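How to test whether a robot arm can clear your counter

Josiane Vidal

Clearing a counter is a fair first chore for a home arm. It is slow work, and mine still needs a person nearby.

Leave the mess as it is. Flat, glossy things are the hard part — fingers slide off them and depth readings drop out.

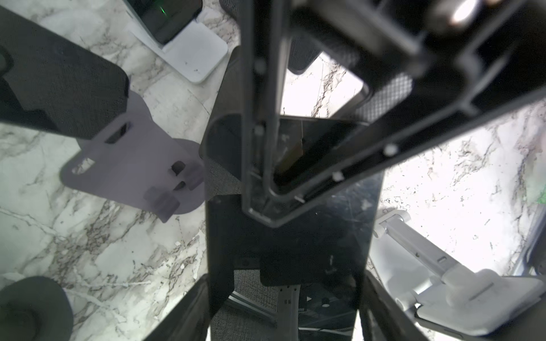 2 min read

1. Start with the black panel. Dark and shiny on veined marble is a tough pick, so set the grip force low, at 60 out of 255.
2. Move on to the fabric-covered pieces, which are easier to hold.
3. Leave the white stand for last. Grip the shaft, away from the hinge.
4. Allow two tries per item, then move it by hand and write down the miss.

Wipe the counter yourself. Mine can't do that yet.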